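Section 3: Fitting the Pad and First Use

Read this section before you plug in the Rundden 588 heated mattress pad. Keep the guide with the pad if you lend it or sell it.

What you need
The pad, the control with its cord, and the power supply. No tools are needed. If the plug on the control cord is bent or cracked, stop here and contact Jendstead service.

Preparing the bed

1. Strip the bed down to the mattress. A mattress protector may stay on if it is thin and lies flat.

2. Check the mattress for anything sharp, such as a broken spring or a loose staple. Do not use the pad on a mattress with a damaged surface.

3. Unroll the pad with the stitched side up. The connector must be at the foot of the bed, on the side nearest the wall outlet.

4. Leave the pad flat for 30 minutes so the fold lines can relax. Do not iron it, and do not place heavy objects on it to speed this up.

5. Pull the elastic corners over the mattress, starting at the foot. The top edge of the pad should sit just below the pillows.

Note: The pad is sized for mattresses up to 11 inches deep. On a deeper mattress the corners will slip off during the night and the pad may bunch.

Making up the bed

6. Put a fitted sheet over the pad. Never lie directly on the pad.

7. Add your blanket or bed cover. One layer is enough in most rooms. A second heavy cover traps more heat, so lower the setting by one step if you use one.
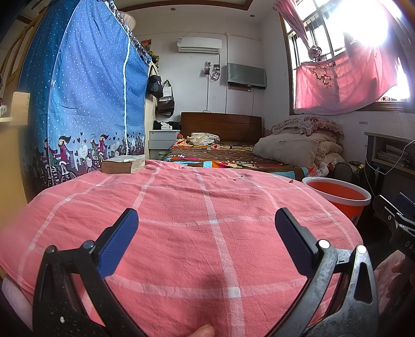

8. Run your palm over the whole bed and feel for ridges. If you find one, lift the sheet and smooth the pad from the center toward the sides. A folded pad can overheat at the fold.

CAUTION: Do not use safety pins to hold the pad, the sheet or the cover in place. A pin can damage the heating wire.

Connecting the control

9. Push the control plug into the connector until it clicks. The arrow on the plug faces up.

10. Lead the cord down the side of the mattress to the floor. The cord between the pad and the control is 34 inches long and must not be extended. Do not run it between the mattress and the base.

11. Set the control on a nightstand or hang it from the bed rail with the clip. Keep it out from under pillows, where it can't give off heat.

12. Plug the power supply into a wall outlet. Do not use a timer switch or a power strip. The light on the control comes on green.

First heating

13. Press and hold the power button for two seconds. The display shows L.

14. Press the plus button until the display shows H. Leave the bed made up but unoccupied, and stay in the room.

15. After 30 minutes, turn the control to L and put your hand under the cover at the head, middle and foot. All three places should feel warm. A faint smell is normal the first time and goes away with airing.

16. If one area stays cold, turn the pad off, unplug it and see Section 6, Troubleshooting.

Everyday use

Turn the pad on before bedtime and lower it to setting 1 or L when you get in. The control shuts off by itself at the end of the sleep period, and a short press on the power button starts it again.

Small items on the bed will not harm the pad, but move pets, laptops and hot water bottles off it while it is heating. Stacks of clothes or cushions left in one place hold heat in and should be moved too.

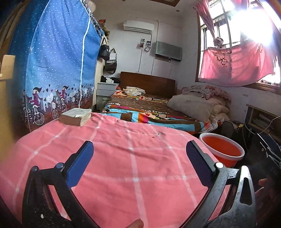
Bed cover spread over the bed, with a book at its left edge.

WARNING: Do not use this pad for an infant, for a person who cannot feel heat, or for anyone who cannot work the control alone. Ask a doctor first if the user has diabetes or poor circulation.

Changing the sheets

Turn off the control and unplug it from the wall before you change the bed. The pad may stay on the mattress. Check the elastic corners and repeat step 8 each time.

If the pad gets wet, unplug it at once and take it off the bed. Let it dry completely on a rack or line before you connect it again. Washing instructions are in Section 4.

Storing the pad

Many owners take the pad off in April and put it away until fall. Roll it loosely, control removed, and store it on a shelf with nothing on top of it. Do not use mothballs. Put the control and power supply in the bag they came in.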